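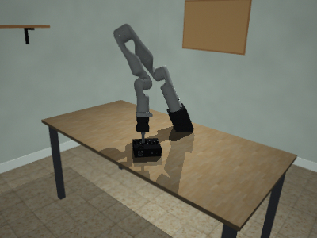 Section 7: Setting Up Your Plindotex Countertop Water Filter

Before you start

Check that the carton contains the filter housing, one cartridge in a sealed bag, the inlet hose, the spout, the diverter valve and two rubber washers. If a part is missing, call Havotdale support before you open the cartridge bag. A cartridge cannot be returned once the bag has been opened.

The filter works with cold tap water only. It fits most kitchen faucets that have a removable aerator. It does not fit pull-out spray faucets.

CAUTION: Do not connect the filter to a hot water line. Hot water damages the cartridge and can loosen the hose.

Fitting the diverter valve

1. Turn off the faucet and put the plug in the sink so small parts can't fall down the drain.

2. Unscrew the aerator from the end of the faucet. If it is stuck, wrap a cloth around it and use pliers gently.

3. Place one rubber washer inside the top of the diverter valve. Use the thin washer if your faucet has outside threads and the thick washer if it has inside threads.

4. Screw the valve onto the faucet by hand until it is snug. Do not use pliers on the valve.

5. Run cold water for a few seconds with the lever pointing down. If water drips from the joint, take the valve off, reseat the washer and try again.

Installing the cartridge

6. Wash your hands. Take the cartridge out of its bag and pull off both end caps.

7. Lower the cartridge into the housing with the arrow pointing up. Turn it clockwise until it stops.

8. Put the lid on the housing and turn it until the two marks line up.

9. Push the inlet hose onto the side of the diverter valve, then slide the locking ring over the end of the hose.

NOTE: Housings sold under the older Irkwood name have a lid with a screw thread and no marks. Tighten these by hand, then give them another quarter turn.

Flushing the filter

Turn the lever to the side and run cold water through the spout for 9 minutes. The first water may look gray or cloudy from carbon dust. Do not drink it. You can use it on house plants.

Check the hose and lid for leaks while the water is running. Small air bubbles in the water are normal for up to 7 days.

When to change the cartridge

Each cartridge treats 362 gallons. Change it sooner if the flow slows to a trickle or the water starts to taste of chlorine. Write the month you installed it on the sticker under the base.

If you leave the filter unused for a week or more, flush it again before drinking. Do not store it where it could freeze.

Replacement cartridges are listed as part type Jang in the Havotdale parts list. Washers are sold separately.

Text by Seo-ah Seol. Checked by Gyu-bin Won. Revised in May.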